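Print this review | E-mail to a friend

Movville open storage box, frosted, single

Reviewed by Diarmuid Ó Riain

I bought the Movville box in January to hold refill pouches of dry seasoning and sauces. My previous organizer was a Traken wire rack, which let soft packs fold over and slide through the gaps. The Movville costs $7 and ships without a lid.

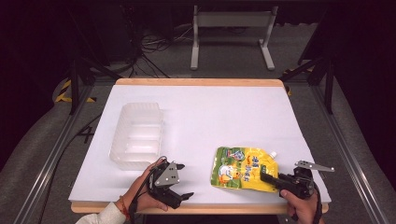
Wall stiffness was my first concern. Thin polypropylene boxes tend to bow outward at the rim when loaded on one side. The ribbed sides help with this, and the frosted plastic lets enough light through to tell whether the box is empty. A spouted pouch like the yellow and green one can be stored upright or laid flat, though upright makes the cap easier to reach. I loaded mine to 11 pounds and measured 3 mm of bow at the rim.

Soft packs are harder to store than jars. They crease when gripped in the middle and need support low down.
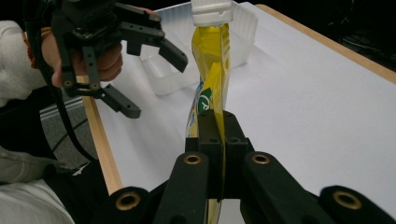 Fit and stability

Full stand-up pouches hold their position well. The base is flat, so the bottom gusset opens properly. Tall packs extend above the rim and can lean over it.

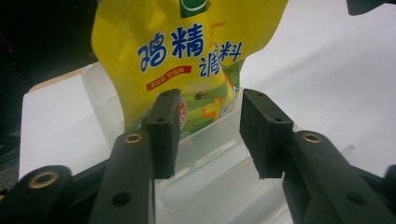 Leaning becomes a problem only with a single pack in the box. Adding a second pack or a folded towel corrects it. Refugio Trujillo, who has the deeper Thakur box, reports less lean but finds short packs hard to read. I would take the shallower one for chicken seasoning and similar bags.

Cleaning: warm water and dish soap. Powder collects along the ribs and needs a brush.

Rating: 7 out of 10. I have ordered another.

Print this review | E-mail to a friend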